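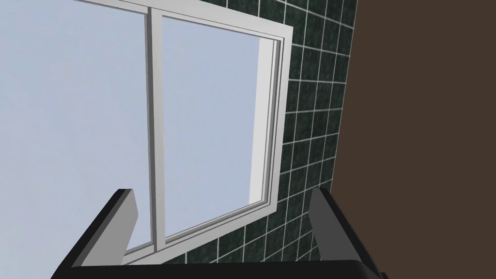 Plellham, February

I've been pricing jobs for long enough to get picky about measuring gear, and the Buschmann 51 is the one I grab first now. It's a laser measure, reads up to 25 meters, and it sits in a shirt pocket without dragging the whole shirt sideways (my old one did!).

It holds 1,000 readings and you can name them by room. I love this. Muthoni Chege in our estimating office used to get my scribbles on the back of a receipt – now she gets a tidy list before I've left the site.

The buttons are a bit stiff with gloves on, and I'd like a brighter screen outdoors. Small stuff.

It's $329 with the belt case and a spare battery. We keep them at the Wurnano counter, so ask for Josphat Bakilana if you want to try one first.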